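Rope partners wanted for a long ridge traverse above Flasley, August

I'm looking for 2 people to join Ibsa Beyene and me on the Cletomia ridge this summer. I've written calls like this before and I've answered plenty of them, and most oversell the trip. So I'll try to tell you what it is.

The guidebook gives the traverse as a long day for a party of competent scramblers. I don't believe it. The book also says the approach trail is "well defined," and Ibsa and I lost it twice last year before it even got light. We plan on a night at Kassa Lake, a 3 a.m. start, and a bivy on the ridge if things go slowly, as they usually do with four. There's 3036 feet of gain from the lake to the high point, and then you give a good bit of it back and climb it again.

The rock is easy by the numbers. None of the moves will impress your friends at the gym. Plenty of it is loose, though, and a lot of it is too awkward to protect and too exposed to fall off of. If your trip reports use the word "epic" more than once, please think about whether you'd like being out there with two slow, cautious people.

What I'd want from you:

You've led trad outside, on something with more than one pitch, and you can tell me which route and what went wrong.
You've carried a pack for more than a weekend.
You can turn around without sulking. We turned around last year at noon with blue sky overhead. It stormed at two.
You own your own helmet, harness and boots. I have a rope, and Ibsa has a rack that is older than it should be.

I don't care about your finish times, your watch, or how many peaks you've ticked. I also don't care much about the Wustine satellite gadget everyone is buying. Bring one if you have one. It won't carry you down.

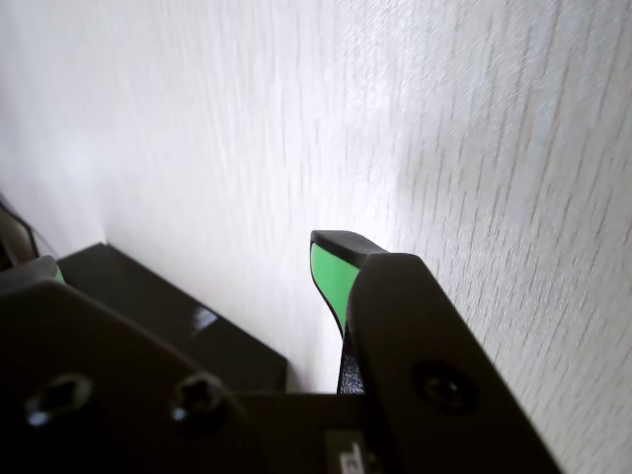 Before anyone commits, we'll do a shakedown day on the lower buttress in June. If we don't get along there, we won't get along higher up, and it's a lot easier to walk back to the car. Either side can say no afterward with no explanation.

Costs are gas, the trailhead permit and your own food. There's no guide. Neither of us is certified in anything, and if someone offers to sell you a place on this trip, it isn't ours.

To get in touch, leave a note for Santino Toledo at the Flasley gear shop, or reply on this board. Tell me about a day you bailed. I'll answer everyone by the end of May.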